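The Great Button Sort, Part Two

So after my last post a few of you wrote to ask whether I had finished the buttons, and the answer is yes and no, and I am going to need several paragraphs to explain myself, so please get something warm to drink.

For anyone new, my grandmother left me her buttons. They came in a mix of containers: a cookie tin, three jam jars, a cigar box held together with tape, and a flowered pillowcase with a knot in the top that weighed as much as a small dog. She had told the whole family for years that there were 2,000 of them, and she said it with such authority that we all went on repeating it. When I moved to Viltville I brought the whole lot along and put it in the hall closet, where it stayed until February, when the weather was awful and I had run out of library books.

There are 1,823. I counted twice because I felt disloyal. The second time I got 1,824, then found that one of them was a peppermint.

I had planned to sort by size, which is what my sewing book recommends, and I lasted a single evening. Size is a sensible way to do it if you sew a lot of shirts. I mostly mend things, and when I am mending I go looking for a color first and then fuss over whether it will fit the hole. So everything got tipped back together (yes, everything, and yes, I regretted it while I was doing it) and I began again by color.

Colors turn out to be slippery! Red was easy and so was green. Brown is not a color at all, it is a whole family of cousins who don't get along. I have a brown that is nearly purple and a brown that is nearly mustard, and a set of five big coat buttons I moved between brown and orange so many times that they now have their own little dish and I've stopped thinking about it. The blacks came to 155, but I would not swear to that under oath, as I keep finding that one or another of them is navy.

My favorites so far are the glass ones. There are only a handful, tiny and dark with a pressed flower on each, and they make a lovely click when you drop them on a saucer. I think they came off a blouse my grandmother wore in a photograph my mother has on her piano, though my mother says no, that blouse had covered buttons, and we have agreed to have that conversation again at Thanksgiving. There is also a card from a shop called Fokine with four pearl buttons still sewn on and two missing, and the price penciled on the back in a hand so neat it made me want to go and practice my sevens.

A word on storage, which I know is what some of you are really here for. I tried the plastic boxes with the little compartments and didn't like them. The lids never close flat over a shank button, and if you tip the box even slightly everything migrates next door. What I've landed on is a stack of flat baklava tins from Şimşekoğlu, the bakery around the corner from me, who were very kind about how often I came in. (The walnut one. Get the walnut one.) They are shallow enough that you can see every button at once, and they stack. I put a strip of masking tape on the end of each tin and wrote the color on it, and when I change my mind I just peel it off. Felt in the bottom keeps things from rattling, but cut it a bit small or it will ruffle up at the corners.

Matched sets I have threaded together on a loop of doubled cotton. My grandmother did this too, with whatever was handy. I've found sets strung on fishing line, on dental floss, and one lot of eight on a twist of wire that I had to take the pliers to. If a set is missing one, I tie the loop with red thread so I won't get halfway through a cardigan before I find out.

And please, if you are doing this yourself, wash them. Lukewarm water, a drop of dish soap, and an old towel to dry them on. Don't soak the wooden ones or the leather ones, and keep anything with glued-on sparkle out of the bowl altogether. I lost two rhinestones down the drain learning that and I'm still a little sore about it.

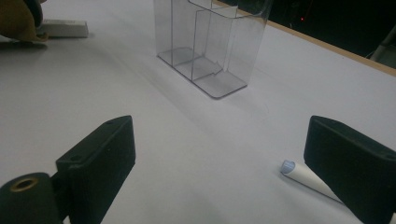 The whites are where I am stuck, all 779 of them. White, off-white, cream, ivory, pearl, the yellowed ones that were white once, and the ones that were surely always yellow. I've read that shell feels cooler against your lip than plastic does, so I have been sitting there touching buttons to my face like a lunatic, and it does help, but it doesn't tell me which tin to put them in. The light doesn't help either. On a white tabletop, with everything gone that cool, faintly blue color and soft gray shadows slanting across it, cream and ivory are the same button as far as I am concerned. So I'm going to try a dark dish towel underneath and a warmer bulb in the lamp, and if any of you have a better system I would love to hear it in the comments. Meanwhile the whites are back in the pillowcase, and I have a coat to mend.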